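Doteo cashback declined twice now, anyone else?

wattle_and_daub
Posted 6/21/26

Hi all, long time reader, don't post much. I've been using Doteo for online clothes shopping since last winter and up until May it was fine. Clicked through, bought the thing, cashback showed as pending, got paid eventually. Now I've had two Plallitex orders knocked back, both "declined by retailer" with no other explanation. One was a wool coat so it wasn't peanuts either! I used the link both times, same browser, didn't wander off to other sites. Is it me or have they changed something?

mrs_pegbasket
Did you use a discount code? Plallitex are shockers for this. If the code isn't one listed on the Doteo page they'll decline the whole lot, even if it's one Plallitex emailed you themselves. I lost the cashback on three pairs of school shoes that way and I'm still dirty about it.

wattle_and_daub
Oh no. Yes, I used the birthday code on the coat. Didn't on the second order though, that was just jumpers and some tights.

Thommo_K
Did you send any of the second order back? Partial returns kill it at Plallitex. They're supposed to adjust the amount but they just cancel it.

wattle_and_daub
One jumper went back, wrong colour. So that's the answer I guess. Bit rough when I kept everything else.

Uthai Tanasarn
I don't agree that it's always the returns. I've sent things back to Plallitex plenty of times and the cashback came through on whatever I kept, a bit smaller. What I've noticed is that it matters when you send it back. If the purchase is still pending they have to recalculate it by hand, and somebody clearly can't be bothered. If you can, do an exchange. The original order stays whole that way.

My routine, for what it's worth: empty the cart first, close the tabs, click through from Doteo, then add everything fresh and pay in one go. Stuff that was already sitting in the cart from the night before is where I used to come unstuck. I also screenshot the click page with the time showing and chuck it in a folder.
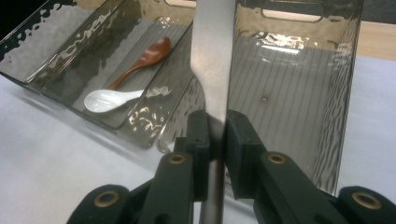
The screenshot is what gets a claim over the line. I had a pair of boots from Oláh go missing altogether, never even showed as pending, and I put in a claim with the order confirmation and the screenshot and it was sorted in 16 days. Without it they just send you the form letter about cookies. Also check the category rates before you get your hopes up, shoes at Oláh are 3% and most of the clothing is 6%.

Thommo_K
Exchanges don't work mate. I tried that at Plallitex and they process it as a refund plus a new order, and the new order has no click attached to it. Got nothing for either.

Uthai Tanasarn
Online or in store? Mine were all done at the counter.

Thommo_K
Online. Nearest store is a two hour drive for me. Fair enough if the counter does it differently, but I wouldn't be telling people it's safe.

mrs_pegbasket
Sixteen days is a dream run by the way. My last claim took nearly 15 weeks and I'd forgotten what I'd bought by then.

bindi.lou
I gave up on Doteo and moved over to Villey. Rates are lower, but everything I've bought has tracked and I don't need a folder of screenshots to get four bucks for a cardigan. I'd rather have the smaller amount and not think about it.

mrs_pegbasket
Does Villey have Plallitex though? I couldn't find it when I looked.

bindi.lou
No, only Oláh and a few of the department stores. I wait for the Plallitex sales -- bigger saving than the cashback anyway.

wattle_and_daub
Thanks everyone, very helpful. I'll wear the coat one, my own fault with the code. Going to put a claim in for the jumpers and see what they say. Uthai, does the claim button only turn up after it's been declined, or can you do it while it's pending? I've got another order sitting there and I don't like the look of it.

Uthai Tanasarn
Only once it's declined or if it never tracked. Pending ones you just have to leave alone. It's under Activity, then the three dots next to the shop name, bit hidden on the phone.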